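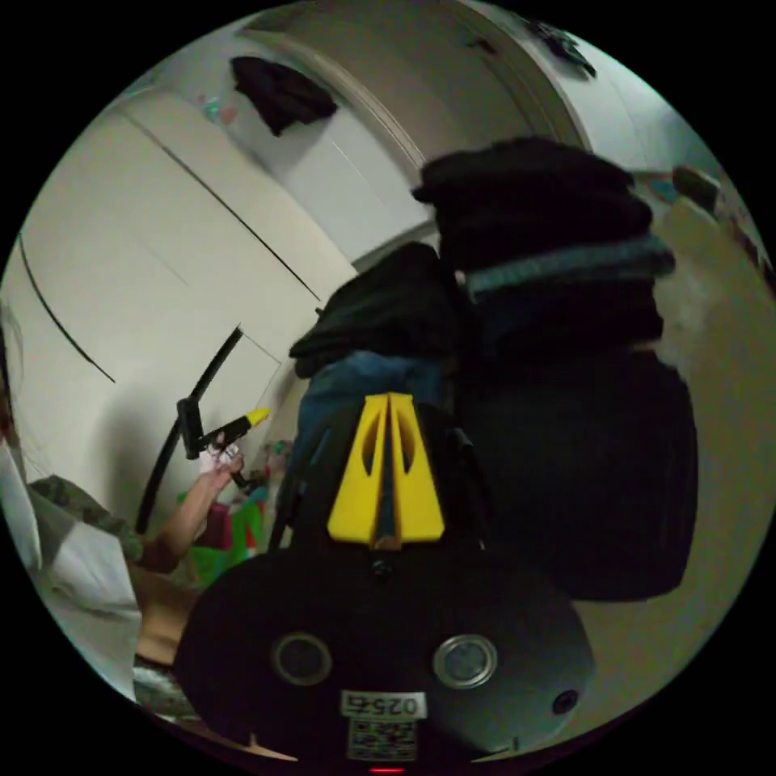 Folded black clothing and bags, with a teal strap across them.

Tornden Recorded Music Programme
Progress report to the Deren Fund
2019-09-16

Purpose of this report

The report covers the second stage of the grant awarded to Tornden for the recording and release of new music by artists without a label. It follows the interim statement sent in June and uses the same headings.

Recording

Of the 16 sessions set out in the application, 14 have been completed. The remaining 2 are booked at the Makris studio. Both concern the same group, a string and electronics quartet whose first dates were moved at the request of the studio while its main desk was being repaired. No extra hire charge was made.

Eight artists have now delivered finished masters. The standard is in general high, although two of the masters were returned for a second pass. In one case the vocals sat too low for the quieter songs, and in the other the gaps between tracks had been set for vinyl and did not suit the download edition. Corrected versions have been received and approved.
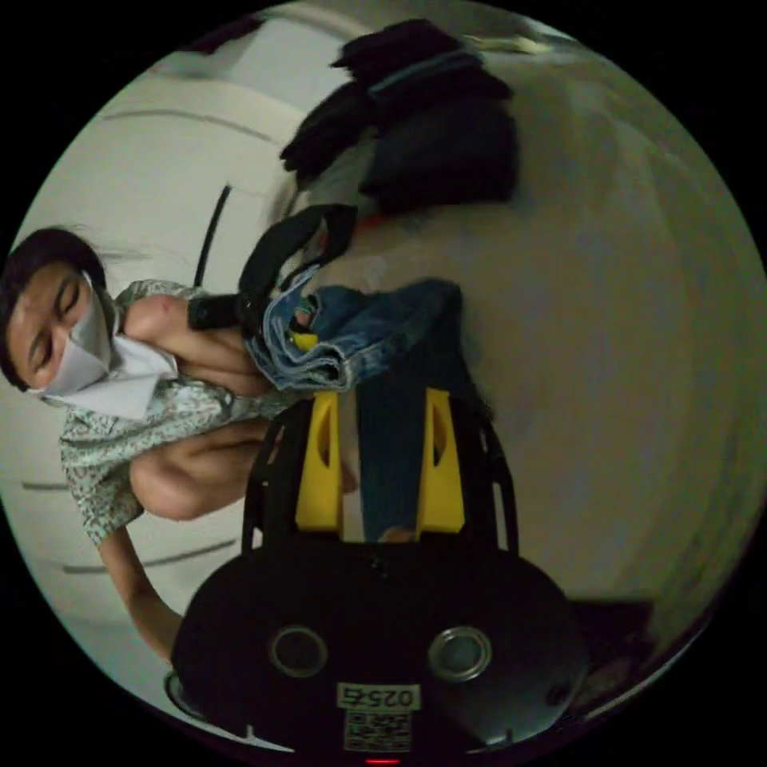

The range of styles is wider than we had planned for. The application spoke mainly of folk and chamber music, but the open call drew strong entries from doom metal, dub and solo piano, and the selection panel judged them on the same terms. We would welcome the Fund's view on whether the wording of the next call should be changed to reflect this.

Releases

The first compilation, Castumard, was issued in June on compact disc and as a download. By the end of August it had sold 1497 copies across both formats. Downloads made up the larger share. Sales at concerts were better than expected and sales through shops were weaker, partly as a result of late delivery of the printed sleeves. A different printer has been engaged for the second volume.

Reviews have been favourable on the whole. Several writers remarked that the running order was uneven, with the heavier pieces placed together near the end. The point has been accepted, and the second volume will be sequenced by an outside producer.

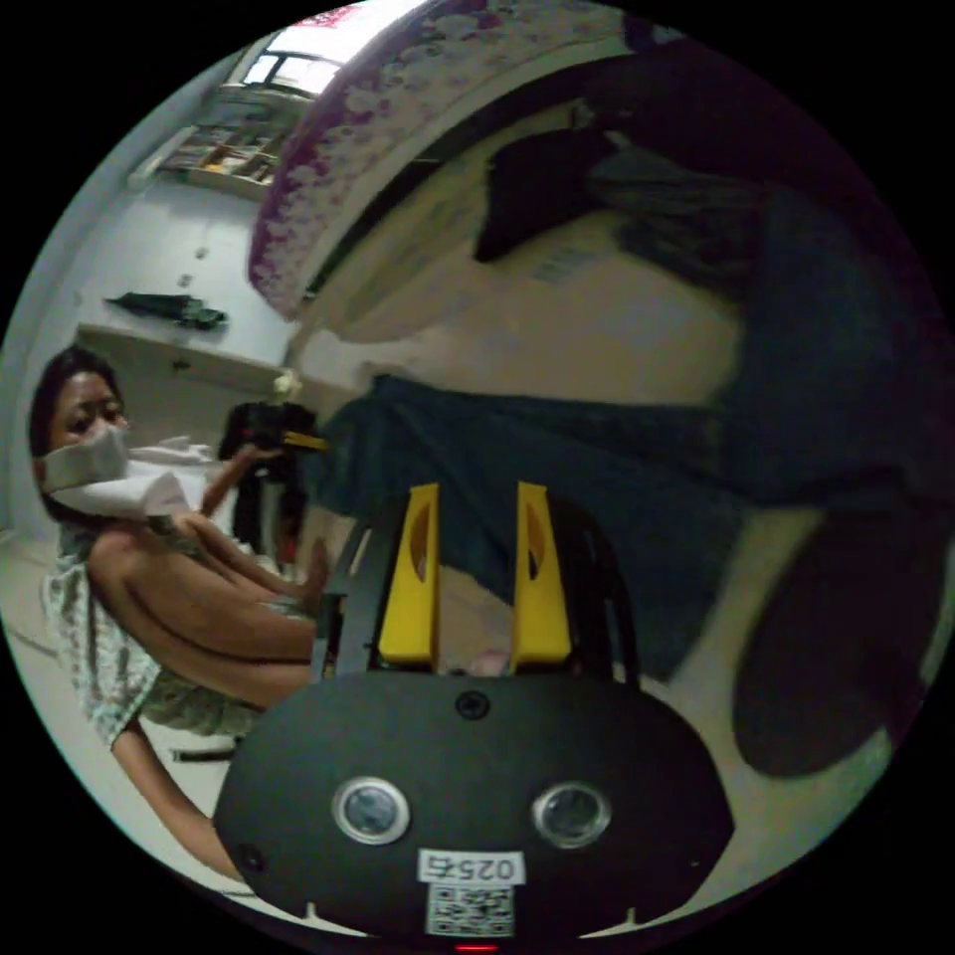
Working at floor level in a face mask.

Spending

Spending remains within the agreed total. Studio hire is slightly under budget and mastering is slightly over, owing to the second passes described above. We ask for permission to move the unspent hire money to mastering. No other change is sought.

Next stage

The final two sessions will be followed by mixing and the release of the second volume. Artist payments for the first volume will be made once the shop returns have been settled, and a full statement of these will be attached to the final report.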